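Cukham gets its night market back this September, with a longer street and a later finish

Cukham's night market returns this September after three years away, and it will be bigger than anything the town has put on before. More than 100 stalls will run the full length of Messina Street, from the old corn hall down to the river steps, with food, crafts, plants, second-hand books and live music until 10pm.

The market last ran before the resurfacing works closed the lower half of the street. Traders kept going in the station car park for one chilly season, but it was never quite the same – there was nowhere to sit, and the wind came straight off the platform. Now the paving is down, the lamps are in and the street is ready.

"I have had people stopping me outside the bakery since spring to ask when it's coming back," said Serena Marchetti, market organiser at Flevness Events. "We've got traders returning who started out with us on a single folding table, and a good number of brand new ones. I can't wait to see the whole street lit up."

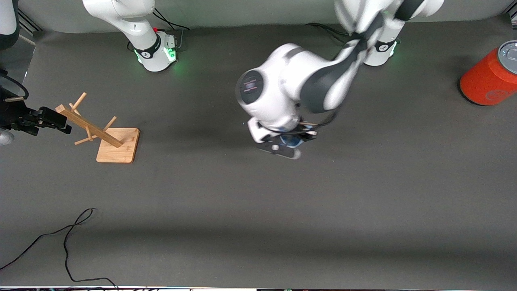 Stallholders will find the layout much easier this time. Pitches are marked out from the corn hall end, each with its own power point, and food traders are grouped near the river so that visitors can eat sitting on the steps. The look of the street has been thought about too, and the colours for the signs and table covers are a plain dark grey with touches of white and blue. Traders are welcome to bring their own cloths if they prefer, and the brighter the better!

Music comes from the Zenance Brass Band, who will play two sets by the corn hall, followed by Cosimo Leone and his trio. Settimio Grasso is bringing his wood-fired oven back to its old corner, this time with a second oven alongside for flatbreads, and there will be a children's lantern walk at 6.30pm starting from the library.

Messina Street will be closed to traffic from 3pm. The car park at Flevness Road has 700 spaces and will be free all evening, and the number 10 bus will run late, with the last one leaving the river steps at 10.40pm. Dogs on leads are welcome.

A few craft pitches are still free. Anyone who would like one, or who can lend a hand with the lantern walk, should ask for Serena Marchetti at the Flevness Events office in the corn hall. Entry to the market is free and there is no need to book.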